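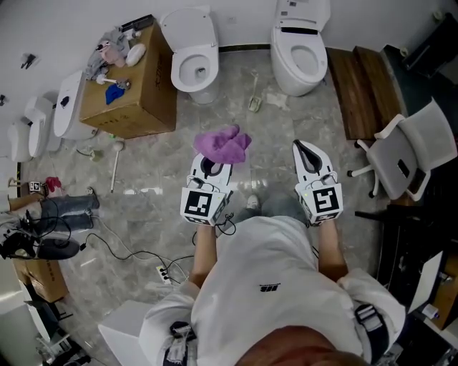
2005-04-28

Glaze tests, batch for the Nurkton tiles. Third go at the celadon.

Kiln up to cone 6 overnight, 12 minute hold at top. Opened at lunch, still too warm for bare hands, used the old mitts. Colour better than last round, more grey than green where it's thin. Pinholes on the two tiles nearest the door – same spot as before, so I'm blaming the door seal and not the mix. Need to look at the brick there.

Recipe as mixed, 500 g dry: the Steraleo feldspar, silica, whiting, kaolin, plus iron at 1 per cent. Sieved 90 mesh, twice. Second pass caught a fair bit of grit so don't skip it. Too thick in the bucket first thing, let it down with water til it coated a finger and stopped dripping. Didnt measure the water. Should have.

Dips: 3 seconds, 5, and 8. Eight is too long, crawled off the edges and glued one tile to the shelf. Ground it off, shelf wants fresh wash. Five looks right on the Ferkunetti body. On the white stoneware it goes milky, might suit the bathroom border but not the big panels.

Crazing – none yet on the five-second ones. Leave them on the windowsill and check again before I say anything to Valdovinos. They want the sample board with metric sizes on the back and the firing numbers. Last lot crazed over a fortnight so no promises.

To do
more whiting, down to the last bag
new cones, the box is all 5s
try same glaze with half the iron
slower cooling from 1000 down, see if the pinholes heal
label the tests BEFORE they go in, two of these are guesswork

Bucket lid is cracked, taped for now. Glaze will skin over by tommorow if it isnt stirred.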